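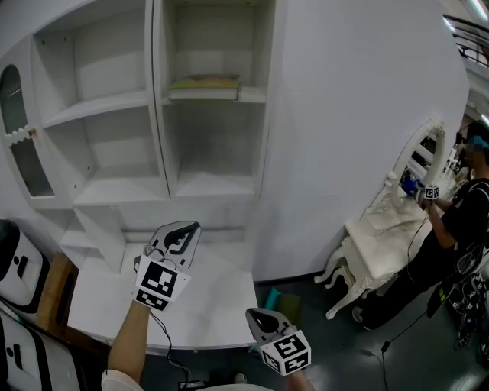
## Part 3: Getting the desk hutch wired and lit

Okay, so by now you've got the Grikholm standing against the wall with its shelves in, and you're probably sick of the hex key. I was too! The lighting kit is the fun bit, and I did mine in one evening with a podcast on. Everything in this part applies to the Trillatine strip light with the plug-in dimmer. If you bought the battery version, skip to Part 4, where I go over the magnets.

**What you'll want next to you**

- the strip, still on its reel
- the dimmer and its power brick
- the bag of clips (mine came with 2 spares)
- rubbing alcohol and a rag that doesn't shed
- a pencil, a tape measure and decent scissors

> **Caution:** Keep the brick unplugged until step 8. I know it's tempting to test as you go, but a strip that's lit while it's coiled on the reel gets hot fast.

1. Unroll the strip on the floor and let it relax for a while. Mine was 600 cm long and wanted to spring back into a coil every time I looked away.

2. Measure the underside of the shelf you want to light, then measure it again. Write the number down. I trusted my memory and ended up at the hardware store before closing, buying a connector.

3. Find the nearest cut mark – it's a little line with copper dots on both sides – and cut straight through the middle of it. Go shorter if you're between marks.

4. Wipe the underside of the shelf with the alcohol. Give it a few minutes to dry.

5. Make a pencil mark 50 mm back from the front edge, at both ends. Set any closer and you'll be looking right at the bulbs when you sit down.

6. Peel a bit of the backing, press, peel a bit more. Don't take it all off at once unless you enjoy untangling things.

7. Clip the wire along the back corner and leave some slack where it drops to the desk.

8. Plug the dimmer in, then the brick, then turn it up slowly.

> **Note:** If only half the strip lights, push the connector in again with your thumb. It fits tighter than you'd expect. If it flickers at the low end, that's the dimmer, and the Brerness one (part 219) swaps straight in.

A word on color. The kit has a warm setting and a cool one, and I went back and forth for all of July. My friend Tomoyo Nomura swears by cool for drawing. I do mostly bills and letters, so warm it is, with the dimmer halfway.

To change the setting, hold the button until the light blinks, let go, and tap once. It'll remember your choice after a power cut, which the older Ebihara kit never did for me.

Next up is the cable tray, so leave your screwdriver out.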